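Tea shelf update from the Virklow kitchen, for those who asked (bless you both).

I bought the box of 100 green tea bags in May and the cardboard gave up within a fortnight – so it's all going into a clear tub now, sachets and everything.

Green and white packets on the wooden table:
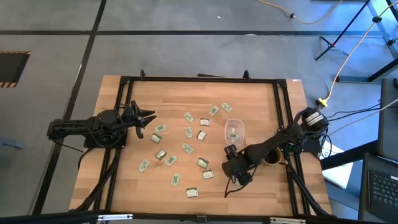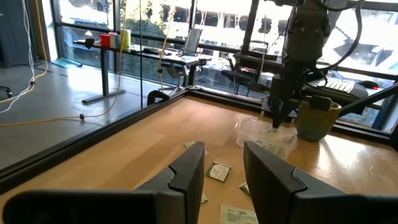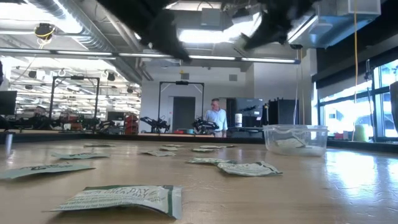
Do wrapped tea bags need a lid on the tub?

A loose one will do, as the wrappers keep most of the smells out.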